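Rubrique : Tutoriels > Bras et pinces

Prendre en main le kit Wurel sans y laisser sa dînette

La notice du Wurel compte 485 pages, dont 9 utiles. Je vous les résume.

1. Préparez la table. Une assiette, le ketchup en jouet posé dessus, une fraise pas trop loin. La pince doit pouvoir descendre entre les objets sans négocier.
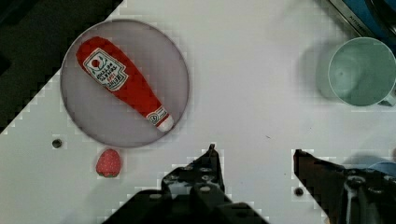
2. Réglez la vitesse. L'échelle va jusqu'à 5 ; restez à 2, votre orgueil s'en remettra. Avant chaque essai, dégagez le trajet du bras, qui arrive de côté et ne s'excuse pas.
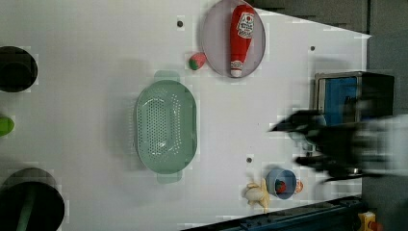

Enregistrez ensuite la position de repos, sinon le logiciel en choisit une, toujours la pire.

3. Passez à la passoire. Gardez les doigts écartés au-dessus du fond ajouré et visez le bord.

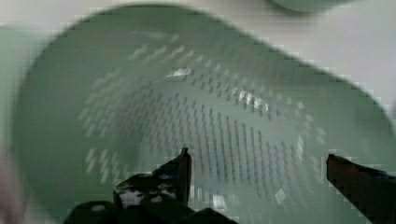

Fermez doucement, par petits crans. Le bouton « Auto » existe aussi. Farzana Selvanayagam l'a essayé en juillet et préfère parler d'autre chose.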